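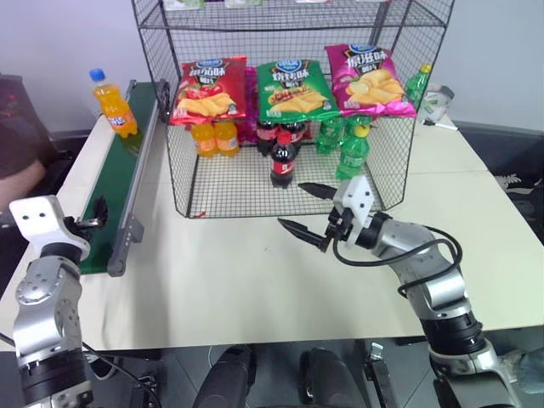
Statov bottle restocking set – README

Read before training on this. Two-arm picks from a small conveyor into a mesh rack, soft drinks on the lower level, chips above. Head view plus wrist views. Colour is uncorrected. Last edit 3/6/20.

Known fault

Left gripper kept reporting closed when it wasn't. 18 episodes affected, all kept, flagged grip_fault in the index. Cause was the Detance driver dropping position updates after a soft stop. Restarting the node clears it for a while. Proper fix is in the December branch, not merged yet.

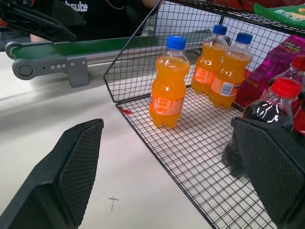 Wrist view, gripper open, rack and belt behind.

Don't trust gripper_state in the flagged episodes. Use motor current instead, it's noisy but its honest. Roughly 9 episodes also have a time offset between head and wrist streams – haven't measured it properly.

Safety

Arms go to HOLD before anyone reaches over the table.
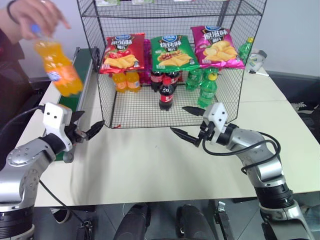
HOLD is not an e-stop. Twice the arm came out of it by itself when the driver reconnected, 3 cm of travel, no contact. Since then the rule is power off at the Flusow box for anything past the rail. Please dont skip it.
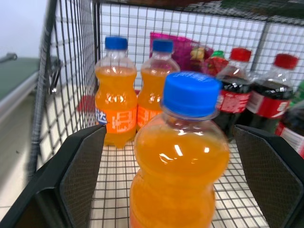 TO DO

– merge driver fix
– relabel gripper_state from current
– rerun the Thongsuk baseline without flagged episodes
– check wrist calibration, both sides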